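Şengül had left the white cabinet until last. Everything else in the flat was packed and labelled for Flellolley, and the van was booked for 27th October. She put her hand on the small black handle and left it there.
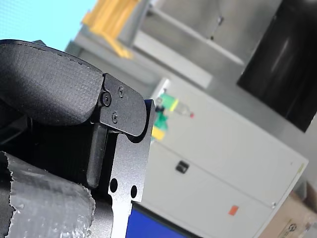
Kedir said from the hall that it could stay shut if she liked – the new people wouldn't mind a few old plates. She told him they weren't plates. He came in then, with the tape and the last flat box, and sat down on the floor to make it up.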